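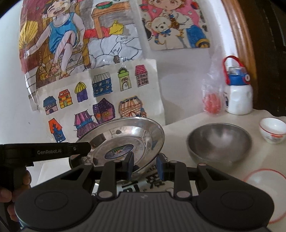

28 Sep 2021

Cosas de la mudanza y de mi abuela

Pues ya llevo 8 noches durmiendo en el piso nuevo y todavía no sé cuál es el interruptor del pasillo. Le doy siempre al del baño. La calle se llama Vodbridge, que suena a marca de galletas, y desde la cocina oigo el tranvía de Nirkstead cada vez que coge la curva (un chirrido largo, como de tiza). Al principio me ponía de los nervios y esta mañana me he dado cuenta de que lo estaba esperando para levantarme.

Hoy quería escribir del trabajo pero no me apetece nada, así que escribo de la abuela Evangelista, que se me ha metido en la cabeza desde el domingo y no sale. La culpa es de las lentejas. Me puse a hacerlas sin receta, muy valiente yo, y me quedaron sosas y duras, las dos cosas a la vez, que ya tiene mérito. Las suyas llevaban una hoja de laurel, una zanahoria entera que luego chafaba con el tenedor y un chorrito de vinagre al final, y siempre había discusión por el vinagre. Mi tío decía que se pasaba. Ella le echaba otro chorro más, mirándole.

En su casa se comía en platos de metal cuando éramos muchos, los de acero, que no se rompían y se apilaban debajo del fregadero con un escándalo tremendo. Los de loza eran para las visitas. A mí me gustaban más los de metal, me veía la cara toda estirada y hacía muecas hasta que me caía la bronca. Todavía me acuerdo del ruido de la cuchara rascando el fondo, ¡qué dentera! Mi prima se tapaba los oídos con el pan.

Llamé a mamá para preguntarle por las cantidades y estuvimos 46 minutos al teléfono, de los cuales a las lentejas les dedicamos dos. El resto fue la vecina del tercero, la rodilla, si como bien, si tengo cortinas. No tengo cortinas. Le dije que sí.
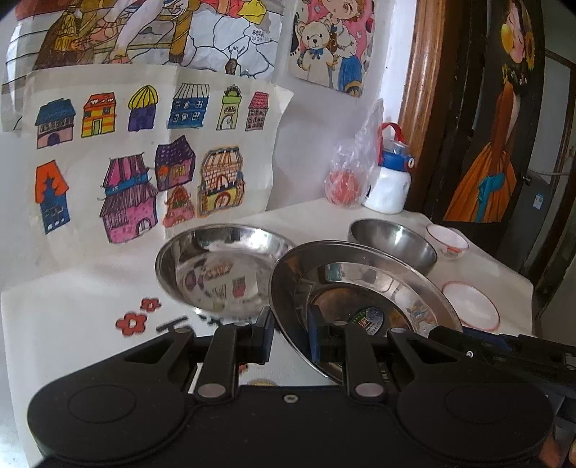 Acero y loza, como en las comidas de mi abuela.

Por la tarde me he pasado por casa de Rukhsana Rajput, la del segundo, a devolverle el taladro. Me hizo pasar, claro, con ella no hay manera de quedarse en el felpudo. Me sacó té con leche y unas cosas de sémola que estaban de muerte, y acabamos hablando de abuelas. La suya guardaba el arroz en una lata enorme y medía con la mano, nunca con vaso, y cuando ella intenta hacerlo igual le sale arroz para todo el edificio. Le conté lo del vinagre y se quedó pensativa y me dijo que a lo mejor mi abuela lo echaba por fastidiar a mi tío. Puede ser. Tengo que preguntárselo a mamá, aunque me costará otra llamada larga.

Al subir me encontré en el buzón la factura de la mudanza: los de Erkulum me cobran 1.123, con un suplemento por «escalera estrecha» que nadie me había mencionado. ¡Pero si la escalera la vieron en junio, cuando vinieron a hacer el presupuesto! Mañana llamo. Bueno, mañana no, que tengo reunión a primera hora y luego no voy a tener cuerpo para pelearme. El jueves.

Me quedan 6 cajas por abrir, todas en el cuarto pequeño. Una pone «varios» y otra pone «varios 2», gracias, yo del pasado. Creo que en alguna está el cuaderno donde la abuela apuntaba las recetas, el de tapas verdes, con las hojas pegadas de aceite. La letra no la entiende ni mamá, pero en la de las lentejas hay un dibujito de una zanahoria que hice yo de pequeña y que ella me riñó por hacer y luego no borró nunca.

He abierto «varios» antes de sentarme a escribir. Cables, una bufanda, el pie del flexo sin el flexo y una bolsa con pilas que no sé si funcionan. El cuaderno no estaba. He cenado lo que quedaba de lentejas con vinagre, mucho, y un poco mejor sí que estaban.

Se me cierran los ojos. Comprar laurel, bombillas y una alcachofa para la ducha, que la que hay escupe hacia la pared.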